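Friday, April 12, 2024

Base day at the Gernwood shop. I got in early, before Khang had the lights on, and finally put the arm back on its plate after two weeks of it lying on its side like a sick dog.

Torque first. I'd been tightening by feel, and Khang Ngô (who has opinions about this) made me go around again in a star pattern with the proper wrench. He was right, one of them still had a good quarter turn in it. Paint marks on all of them next time, I keep forgetting to buy the pen.

Ran the homing routine after that, 57 cycles, and wrote down the encoder reading at the end of each. It drifted up to 138 counts by the end, which is way better than the 154 we had in March but still more than I want! Abhishek thinks it's the table flexing and the arm is fine. Could be — the top is nice wood but it's a table, it was built for eating on.
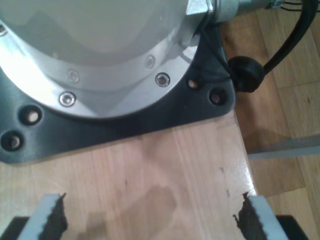
Next thing is the cable. I want a proper strain relief on it before we let the arm swing at full speed, and Abhishek has a bag of clamps left over from the Hoxha build that might fit. If they don't I'll print one tonight.

Also to do: back up the config, log the new zero offset (3,595, it's on the whiteboard too, please don't wipe it), and ask Khang if he wants his hex keys back.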